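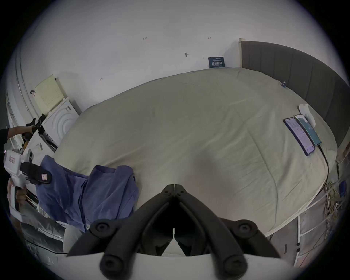 Teemu Rissanen schreibt zum letzten Beitrag, der Anschaffungspreis sei bei ihm der kleinere Posten gewesen; wer für einen Haushaltsroboter mit Greifer plane, solle zuerst die Zubehörliste lesen und dann den Prospekt. Dem ist wenig hinzuzufügen, außer einer Reihenfolge.

Aufgabe eingrenzen
Vor dem ersten Angebot schriftlich festlegen, welche Arbeit das Gerät übernehmen soll. Wäsche vom Bett aufnehmen und zur Maschine bringen ist eine andere Aufgabe als Wäsche falten. Anbieter führen beides gern unter "Textilpflege". Ein Greifer mit zwei Backen fasst Stoff an einer Kante gut, an einer glatt liegenden Fläche schlecht. Spannbettlaken daher gesondert vorführen lassen.

Stellfläche und Wege
Gemessen wird die engste Stelle, bei geöffneter Waschmaschinentür. Lose Ladekabel an der Bettkante gehören vor jedem Lauf weggeräumt. Telefone ebenfalls.

Kostenrahmen
Angebot Pralov, Grundgerät mit einem Arm: 3564 Euro. Holmgren liefert nur den Arm für 2000 Euro, Fahrgestell und Steuerung kommen hinzu. Für Ersatzbacken und Gelenkkappen 300 Euro im ersten Jahr einstellen. Bei Nilwood sind die Backen einzeln erhältlich, bei Alico nur als Satz mit Gehäuse. Teilenummern vor dem Kauf anfordern.

Einlernzeit
Wird meist vergessen. Geräte, die nach vorgeführten Griffen arbeiten, brauchen je Wäschestück mehrere Durchgänge. 20 Stunden einplanen und im Vergleich der Angebote als Kosten ansetzen. Kleinteile wie Klammern und Tücher getrennt einlernen oder von Hand wegnehmen.

Miete
Ab September bietet Pralov Monatsmiete an. Kündigungsfrist und Haftung für Schäden an der Waschmaschine stehen im Anhang des Vertrags, nicht im Hauptteil.

Preise netto, Stand 6.11.23. Versand und Aufstellung sind nicht enthalten. Holmgren berechnet die Anfahrt nach Entfernung, auch bei Abholung eines Geräts zur Wartung.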